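Les robots peuvent-ils déjà faire les petites tâches de la maison et de l'atelier ?
Rapport de projet, deuxième semestre
Filière automatique et systèmes, Henarport

1. Origine du sujet

Notre groupe a choisi ce sujet en novembre, après une visite chez Weria, une entreprise de préparation de commandes installée à la sortie de Henarport. Dans cet atelier, les colis sont pesés par des personnes, et une personne appuie aussi sur le bouton de validation quand le poids est correct. Nous avons demandé au responsable de l'atelier pourquoi ces gestes ne sont pas automatisés. Il nous a répondu que la machine qu'on lui avait proposée savait très bien peser un carton toujours identique, mais que ses cartons ne sont jamais identiques.

Cette réponse nous a donné la question du rapport. Nous voulions savoir ce qui manque encore à un bras robotisé pour exécuter des gestes qu'un enfant de dix ans fait sans réfléchir : poser un objet sur une balance de cuisine, appuyer sur un bouton, tourner une molette.

2. Ce que nous avons lu

Les documents que nous avons trouvés se divisent en deux familles. La première vient des fabricants et montre surtout des réussites. La seconde vient des laboratoires et donne des taux de succès, mais les conditions changent beaucoup d'un article à l'autre, ce qui rend la comparaison difficile. Par exemple, « appuyer sur un bouton » peut désigner un gros bouton de couleur au milieu d'une table vide, ou bien une petite touche noire sur une façade noire. Pour le robot, ce sont presque deux métiers différents.

Nous avons donc décidé de classer les tâches selon trois critères : la taille de la cible, le contraste avec ce qui l'entoure, et la force nécessaire. Le troisième critère a été ajouté plus tard, sur le conseil de notre encadrant.

3. Tâches retenues

Tâche A, appuyer sur un bouton large. La position du boîtier change entre les essais.
Tâche B, déposer un objet sur le plateau d'une balance sans le laisser tomber.
Tâche C, agir sur une commande petite, placée parmi d'autres commandes.

Nous avions prévu aussi de plier une serviette, sur le modèle de la cellule de démonstration Lanz, mais nous avons renoncé par manque de temps. Le tissu est un problème à part, et il aurait fallu un deuxième rapport.

Chaque essai est limité à 60 secondes. Au-delà, il est compté comme un échec, même si le bras est proche du but. Cette règle nous paraît juste pour un atelier, un peu sévère pour une cuisine où l'on n'est pas pressé.

4. Le poste de travail

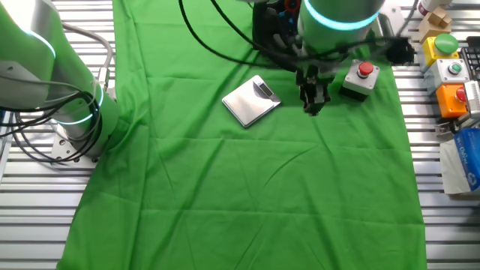
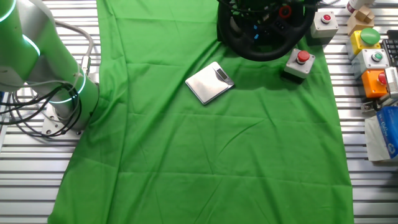
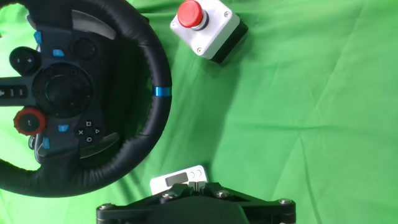
Le tissu vert est présent sur les trois vues ; la balance carrée argentée est visible sur les deux premières, le volant sur les deux dernières.

5. Discussion

La tâche A nous semble la plus proche d'un usage réel. Un bouton en forme de champignon dépasse nettement de son boîtier, et une petite erreur de position ne suffit pas pour le manquer. La difficulté est plutôt le boîtier lui-même : s'il n'est pas fixé, une poussée inclinée peut le déplacer.

Pour la tâche B, le moment délicat est l'ouverture de la pince. Une personne sent que l'objet est posé avant de le lâcher. Un bras sans capteur d'effort doit le deviner à partir de l'image, et la pince cache souvent l'endroit qu'il faudrait voir. C'est la raison pour laquelle nous pensons que plusieurs points de vue sont nécessaires.

La tâche C reste la plus éloignée. Sur un volant de jeu, les commandes sont serrées et beaucoup sont sombres sur un fond sombre. Il faut choisir la bonne, puis la toucher sans toucher la voisine.

Sur la question du coût, nous avons seulement un élément. Le fournisseur Grollton propose la location d'un bras à 900 euros par mois, sans la pince et sans la formation. Pour un particulier, ce prix n'a pas de sens. Pour Weria, il pourrait en avoir un si le bras travaille deux équipes de suite, mais il faudrait compter aussi le temps de la personne qui vient le remettre en marche après un arrêt. Nous n'avons pas pu obtenir ce chiffre et nous préférons ne pas l'inventer.

6. Suite du travail

Le groupe de l'année prochaine pourra reprendre notre grille de critères. Nous conseillons de noter la cause de chaque échec tout de suite après l'essai, car nous avons perdu du temps à la reconstituer le soir. Il serait utile aussi de reprendre la tâche A avec des boîtiers vissés, puis avec les mêmes boîtiers simplement posés, afin de séparer l'erreur de visée et le glissement. Le tableau de relevé vierge est joint en annexe.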